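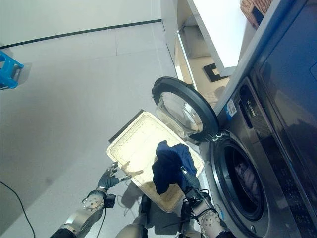 Slide 1. Opening
Good afternoon. On behalf of the Mernudeck project, thank you for the invitation to speak. The talk covers one method and one result. The method concerns how a two-armed robot learns to load a front-loading washer from a tray. The result concerns how much recorded practice it needs when the two arms are trained together.
Leave the slide up during the welcome. Point out the left hand at the rim of the tray and the right gripper in the navy cloth. The talk is about the relation between those two contacts.

Slide 2. The problem
Most earlier work in our group treated laundry as a job for one arm. The garment lay on a fixed table and the arm picked it up. In a home there is seldom a table at the right height beside the washer. People carry clothes in something, hold it near the door and move the clothes across with the other hand.
Once the tray is held by the robot, its angle becomes part of the task. A steep tilt brings the cloth closer to the opening but may let it slide. A flat tray is safe, and the right arm then has a longer reach over the rim of the drum.
Pause here. Ask the audience to hold questions about the door; it is open at the start of every trial in this study.

Slide 3. Method
We call the method Kopecký coupling, after the building where it was first tested. Two policies are trained, one for each arm. Each receives the head camera view and its own joint positions. In addition, each receives a short prediction of where the other hand will be 3 steps later.
The prediction is learned from the same recordings as the motion. No extra labels are used. Operators guided both arms through the task, and we kept the full recording, including slow starts and second attempts at a grasp.
If asked: the garment is not modeled as a shape. We tried that in January and set it aside. Crumpled dark cloth gave poor outlines, and the errors were passed on to the grasp.

Slide 4. Data and trials
The training set holds 600 recorded loads, collected at the Jikerden site. Testing was carried out at Skestinbridge, in a room that does not appear in the training set. Each method was given 70 test loads with the same garments in the same order.
A load counts as complete when the whole garment is inside the drum and the left hand still holds the tray. A sleeve left over the rubber seal counts as a failure. This rule is strict, and it should be stated before the numbers are shown.

Slide 5. Result
With coupling, the robot completed 64 of 70 loads. Read this figure slowly.
The remaining failures were of two kinds. In some, the gripper closed on a single layer and the rest of the garment stayed behind. In others, the tray leveled too early and the cloth caught on its raised edge. The second kind is the one the method was meant to prevent, and we report it as an open fault.

Slide 6. Limits
One garment was handled per load. Mixed loads have not been tested. The robot's base did not move during a trial, so the result says nothing about walking or driving up to the appliance. Lighting was normal room light -- we made no attempt to control reflections from the door glass or the metal casing.
Do not extend the claim to unloading. Wet fabric is heavier and clings to the drum, and we have no data on it.

Slide 7. Next steps
The group will repeat the trials with the tray replaced by a soft bag, where the left hand has no firm edge to hold. We also plan to shorten the training set in stages to find where performance begins to drop.
Recordings and the scoring sheet are available on written request to the Mernudeck project office. Take questions, beginning with those held over from Slide 2.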